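Blog > Workshop Notes > Desktop Repairs

Cleaning old thermal paste before a CPU swap

Posted Nov 25, 2025 | 4 comments | 10 shares

The office at Klinhom is retiring a batch of Dell desktops, and I have been pulling the processors for reuse. Stripping a machine is quick. Paste removal takes longer, and most of the mistakes I get sent are made at that stage.
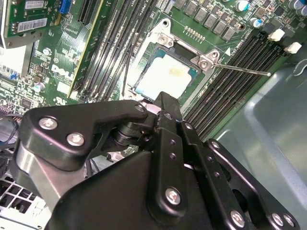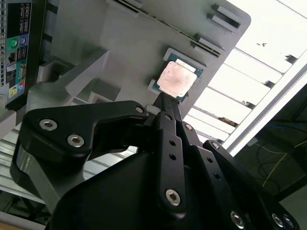 My method has not changed since April. I use 70 percent isopropyl alcohol if that is what the shelf has, but a stronger grade dries faster. Smears like the pale pinkish and whitish ones on the copper-colored heat spreader need a second wipe with a clean part of the cloth. Work from the edge toward the middle so residue stays off the green border of the substrate. I clean the top with the chip still clamped in the socket, then open the load plate and lift it out by the edges. A square recess a little larger than the chip is enough to park it in - no foam, no tissue.

Dela Addo asked whether the socket itself should be wiped. No. Use dry air only, and keep cloth away from the contacts.

Fresh paste goes on after the chip is seated in its next board. I use a small dot in the center and let the cooler spread it.

4 comments | Share this post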